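Stollden Cell 2: Right Finger Contact Fault, Photo Page

Gallery index > Skistus two-arm station > Faults > Finger contact

Maintained by Harish Semwal. Corrections to Yoon-hee Won.

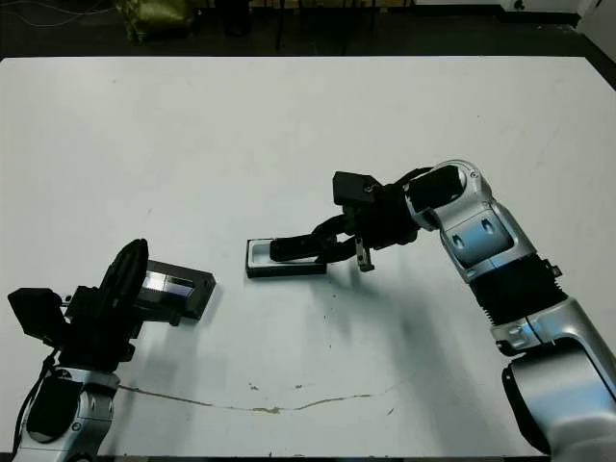

Right gripper with the long finger down in the tray; left gripper holding the dark container. Head camera view.

The fault on this page is logged as "right finger, unintended contact with tray floor." It was found in March during the container-to-tray task. In that task the left arm brings the container to the middle of the table and tips it over the tray, while the right arm steadies the tray from its near corner. The right finger is supposed to touch the rim only. During the fault it goes past the rim and bears on the inside surface, and the controller does not stop it.

One picture is posted for now. The notes that follow are keyed to it and replace the captions on the old page, which mixed up two separate faults.

Note A, right finger
The long finger lies along the tray and covers most of the white interior. Only the left end of the white is left showing. For a correct rim hold, the interior should be clear from end to end. This is the quickest check an operator can make from the head view, and it needs no readout.

Note B, second finger
The shorter finger with the metallic tip hangs just to the right of the tray. In a correct hold the two fingers close on the rim from either side. With the long finger inside and the short one off the edge, a close command will pull the tray sideways. Do not send close from this position.

Note C, left arm
The container is tilted toward the center of the table. The left arm runs on its own schedule and does not check the state of the right one. If the right arm is held by a fault, the left will go on with the pour unless it is paused by hand. Yoon-hee Han has asked for a cross-check between the two and it is on the list for the next controller release.

Note D, table
The brownish line across the lower part of the table is not used as a position reference. Two people have asked. Tray placement is taken from the taught point only. The smudges and specks on the surface are not part of this report either.

What went wrong

The force limit for the right gripper had been raised for an earlier job with the Hattori fixture, where the finger has to seat a stiff clip. The limit is stored with the tool, not with the task, so it carried over when the task was changed. On top of that, the taught height for the tray had been recorded with a deeper tray in place. The finger was sent too low, met the tray floor, and kept pushing because the load stayed under the raised limit.

Neither error would have caused much trouble alone. A low target with the normal limit gives a protective stop. A high limit with the right height gives an ordinary rim hold.

Rónán Kinsella went back through the logs and reviewed 200 cycles. The fault was present in 6 of them. In the others the tray had been set down slightly farther from the arm, and the finger caught the rim before it could drop inside. That is why the fault looked random from the operator's seat.

Safety

A hand in the tray area during this fault would be loaded at the raised limit, with no stop. The cell rule is unchanged: no reaching onto the table while either arm is enabled, including to straighten a tray. Use the pendant pause, then wait for both arms to report held.

If the finger is found inside the tray:

1. Pause the left arm first.
2. Pause the right arm.
3. Raise the right wrist straight up in slow jog. Do not move it sideways until the finger is clear of the rim.
4. Return the left arm to its park point with the container level.
5. Check the finger pad and the tray floor for marks and write the result in the log, even if there are none.

Changes made

Force limits are now loaded from the task file and the tool value is ignored. The Clulideo task editor shows the active limit on the start screen, and the operator has to accept it. Tray height was taught again with the current tray, and the tray type is now part of the file name.

Still open

The cross-check from Note C. Also, Malachy Ní Bhriain wants a lower limit during approach than during hold, which the present firmware cannot do without splitting the move into two calls. The split version has been tried on the bench — it works but adds a visible pause before contact. No decision yet.

Back to fault index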